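**Ticket 1565 – Overnight sleep recordings ending early**
Service: Mivcombe Sleep Clinic, home monitoring
Priority: 2
Status: Resolved, under review until the end of May

**Reported problem**

Patients using the Rila headband at home have reported that the overnight recording stops before they wake. In each case the summary shows a complete first part of the night and nothing afterwards. The early morning hours matter most to the clinic's nightmare study, as patients are asked to note any dream they remember on waking and the note is matched to the recording.

The matter was raised by Margit Major, study nurse, after a patient's diary described a distressing dream shortly before 6 am for which no recording could be found.

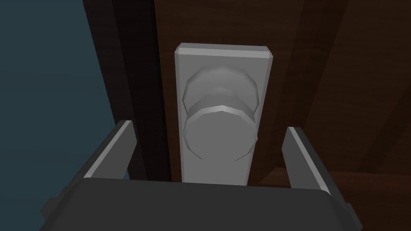
**Doaa Metwally**
*Home Monitoring Support Officer*

The returned headband was charged fully and left to record on the bench. It ran for the whole night without fault. The battery was therefore ruled out, although the patient had been advised by telephone to replace the charger.

The log was then compared with the settings held in Haslam, the clinic's patient record system. The session limit had been entered as 90 minutes for daytime naps and had not been changed back before the headband was issued for night use. When the limit was reached, the headband closed the file and began a new one. Only the first four files of any night are sent on to the summary page.

**Action taken**

1. Session limit set to "Full night" on the affected headband.
2. Missing files recovered from the headband's own memory by Szabolcs Kovács. Almost 100 files were copied, and all opened correctly.
3. Diary entries matched again to the recovered recordings.

**Update, Tuesday, 10.40 am**

Catriona Leckie has confirmed that the patient's recording now runs until the morning alarm. The patient has asked whether the lost nights must be repeated. They need not be – the recovered files are sufficient for the study.

Staff issuing headbands are requested to check the session limit in Haslam before the patient leaves the clinic. Patients should not be asked to alter the setting themselves.

**Outstanding**

The limit on the number of files sent to the summary page has been referred to Kálmán Antal. A reply is awaited.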